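Feven Alemneh on Leaving Drendance, Loving a Villain and Crying on Cue

By Wondimu Woldemariam

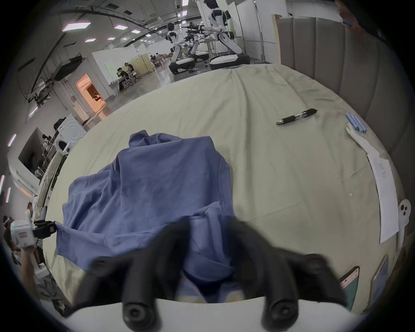
A blue top on the bed, all bunched up.

I have watched Drendance since I was home sick one September and there was nothing else on, so you can imagine the state I was in when Feven Alemneh picked up the phone. (I had rehearsed my hello. It came out as "hi, yes, hello, hi.")

Feven played Prarnton, the sweet-talking hotel heiress, for 112 episodes, and if you saw her last one you probably haven't forgiven the writers either. Did she know the boat was coming?

"I knew eight weeks before," she told me. "They called me in at the end of the day and I figured I was getting a new love interest! I'd even worn lipstick."

She didn't cry in the meeting. She cried in her car, then drove to her sister's and ate most of a lasagna.

What I really wanted to talk about was the wedding, of course. You know the one: Prarnton stops the ceremony, reads her own mother's letter out loud and walks out past Inskip without even looking at him. It was 30 pages of script and they shot it in one day.

"My shoes were killing me by page ten," Feven said. "So when people say I looked cold and furious walking down that aisle, thank you, but it was my feet."

And Inskip? Should she have taken him back? I've argued about this with my cousin for years, so I had to ask.

"Oh, never. He sold her the same hotel twice! But I loved playing those scenes. She always knew he was lying and she let him finish, and I thought that was so mean of her."

She still gets mail, some 2000 letters since the boat, and a lot of them ask whether Prarnton could have swum to shore. Feven would like that very much. "We never saw a body," she said. "I bring that up at every party."

For now she's busy with Enside, a small-town mystery in which she plays a dentist with a secret. She wouldn't tell me the secret. I asked three times. She did say to keep an eye on the receptionist, and that she's watching it with her mom on Sunday, phones off.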